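What do you do with chopsticks that have lost their partner?

Asked in Kitchen & Table by protmont_porch
30 September 2020
9 comments · Share
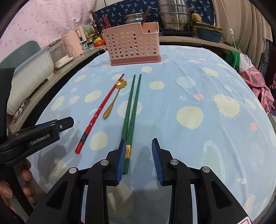
I have been sorting out the flatware at my kitchen table, on and off, for longer than I care to admit, and I've gotten stuck on the chopsticks. Over the years we have bought sets, been given sets, and brought home sets from trips, and they all live together in one drawer along with the good spoons (I have a weakness for little gold-colored ones with flower-shaped bowls, and I'm not giving those up for anybody). Somewhere along the line the pairs began to come apart. The dark green ones with the gold band still have each other, bless them, but the red one with the twist in the middle is all alone. I've looked behind the drawer, under the stove, in the picnic bag and in the box where we keep the birthday candles, and its partner hasn't turned up.

So I have two things to ask, and I hope that's allowed in one post. First, is there any sense in keeping a single chopstick? It's a pretty thing, with a dark decorative band near the end, and I feel mean throwing it out. And second, how do you store the ones that do match so they stay matched? Ours go into the drawer in pairs and come out every which way, and then when we have people over I'm standing there holding chopsticks up to each other like paint chips while the noodles go soft. I don't have a lot of counter space, and the drawer is a shallow one, if that matters. I'd love to hear what other households do, even if it's a bit fussy. I am a bit fussy myself.

stonosik_kitchen
Helpful (40)

Oh, keep it! I would keep it, anyway, at least for a while. Mine have a way of showing up in June when we get the picnic things down, and I once found one inside a rolled-up beach mat after I had already tossed its partner, and I was cross with myself for a week. Put the single one in a jar somewhere you'll see it and give it a year.

As for what it can do in the meantime, quite a lot. A lone chopstick is the best thing I know for poking the air bubbles out of a jar when you're making pickles, and for testing whether the oil is ready — if yours is plain wood, that is. Painted or lacquered ones I'd keep well away from hot oil. I also use one for pushing out the corners when I turn a pillow cover right side out, and another has been holding up a rather sad pepper plant on the windowsill and doing it very well.

Now, storage. What finally worked for us was to stop laying them flat with the spoons and forks. They roll, and every time you shut the drawer they shuffle themselves like cards. We went over to little bands, the soft fabric-covered kind for hair, one per pair, put on as soon as the chopsticks are dry. It adds a minute to the dishes and I grumbled about it at first, but now my hands do it without me. If you'd rather not bother with bands, a narrow tray that's only just longer than the chopsticks will help, as long as you put the thin ends all the same way. Measure the longest pair before you buy anything. I didn't, and I own a very nice tray for short chopsticks.

One more thought about the gold-colored spoons. I'd give them their own little section if you can. I had some that got scratched up from rattling around with everything else, and the ones with fancy edges like a flower are a nuisance to dry properly. I go around the petals with the corner of a dish towel.

abreu_at_home
Helpful (3)

throw it out. its one chopstick. or buy all the same color next time and then it doesn't matter which is which, thats what we did

esalo_suppers
Helpful (9)

I'm going to half agree with the answer above, though I'd put it a little more gently. We used to have a different pattern for everybody in the family, and it was lovely when the kids were small, as each of them knew which were theirs and there was no squabbling. The trouble is that with different patterns you lose one stick and the whole pair is out of action. So now we keep one big set of plain ones for everyday, all alike, and those stand tip up in a tall crock next to the stove. The fancy ones are put away in a cloth roll with narrow pockets, the sort people use for knitting needles or paintbrushes. Mine was sewn from an old tablecloth and took one evening, and I am not much of a seamstress. A pair goes in each pocket, and when a pocket is half empty you can see it before the company has gone home and the trash has gone out.

That last part matters more than it sounds. I'm fairly sure most of our missing ones left the house scraped off a plate with the leftovers, or folded up in a takeout bag. Count them back in when you clear, if you can stand to be that person at your own dinner party. I can, and my family has gotten used to it.

For your red one, you might look for another single that is the same length and sort of goes with it. Length is the thing when you're eating. A pair that doesn't match in color works perfectly well, but a long one and a short one together will drive you up the wall. A friend and I traded our odd ones over coffee and each went home with 2 new pairs, none of them matching, and I use mine all the time.

Comments (4)

protmont_porch: Thank you all so much, this is more help than I expected! I'm going to try the hair bands first, as I have a whole package of them in the bathroom. The red one is in a jar on the windowsill for now.

esalo_suppers: Check the dishwasher too, down at the bottom under the spray arm. They slip straight through the basket.

protmont_porch: We don't have a dishwasher, I'm afraid, unless you count me.

stonosik_kitchen: Let us know if the other one shows up — I'm rooting for it.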